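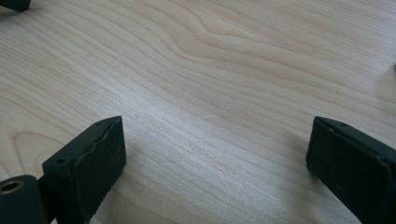 Teun De Haan thought the mount was the problem, and said so before Misaki had finished reading out the numbers. Three nights of drift in declination, always in the same direction, always starting after the meridian. He had seen it before on a Valentini. The worm gear picked up play on one side and the star crept north until the guiding gave up.

"It isn't the worm," Misaki Katayama said. "I regreased it in July and measured it afterward."

"Measured how?"

She told him. Unguided, on a star near the equator, long enough to cover the full period twice. The curve was smooth. Teun asked her to send it, and she did while he was still on the line, and for a while she heard only his keyboard.

The target was a variable star in Cygnus with no common name. Misaki called it Eline in her logbook, after the first person who had asked her to observe it. It dimmed at intervals that did not quite repeat. Teun had the western half of the record and she had the eastern half, and between them the light curve ran for six years with one gap, the winter she had moved to Gundovley and had no pier.

The gap was in the wrong place. A minimum had fallen somewhere inside it, and without that minimum the period could be read two ways. One reading put the next dimming at the end of August. The other put it in October, when the star would be lower and her weather would be poor.

"The curve is fine," Teun said. "I withdraw the worm."

"Thank you."

"Flexure, then. What is between the guide scope and the main tube?"

"Two rings and a dovetail plate."

"Steel screws in aluminum?"

She said yes. He told her to take the guide scope off altogether and put the Ceveo guider behind the main optics on a prism, so that both cameras looked through the same glass. If the tube sagged, both would sag together. She would lose some light at one corner of the chip. The comparison stars were near the center and would not be affected.

Misaki spent the afternoon on it. The prism sat too far forward and threw a shadow, so she added a spacer. Then the guider would not reach focus, and she took the spacer out and used a thinner one. She set the backlash correction to zero and wrote the old value in pencil beside the new one, in case Teun was wrong.

By full dark the sky over Gundovley was steady and dry. She cooled the camera, took 38 bias frames with the cap on, and pointed at the field. The guider found a star on the first try. It was fainter than she wanted. She lengthened the guide exposure to 3 seconds and the graph settled into a narrow band.

The program was simple: 104 exposures through the V filter, with a pause for the meridian flip. She started it and sat in the chair by the pier with the laptop dimmed to red.

The first frames put the star at its usual brightness. She compared it against the two standards and wrote the result down. Frame 20 gave the same. An owl called from the tree line for some minutes and then moved farther off. At the flip the mount slewed over, hesitated, and found the field again. This was the hour when the drift had begun on the other nights. She watched the declination line. It stayed where it was.

At frame 61 the star was fainter by four hundredths of a magnitude.

She checked the standards – both unchanged. She checked the sky background, which had fallen slightly, so it was not cloud. Frame 62 agreed with 61. Frame 63 was fainter again.

It was morning where Teun was. He answered on the second ring.

"Did the prism hold?"

"It held. Are you near your notes?"

"I can be."

"Take out the October column," she said. "I want to read you some numbers, and I want you to write them down yourself."

She heard a drawer, then a chair. Frame 64 came down from the camera and she waited for the fit to finish before she began.

Filed under: Short Fiction, Night Sky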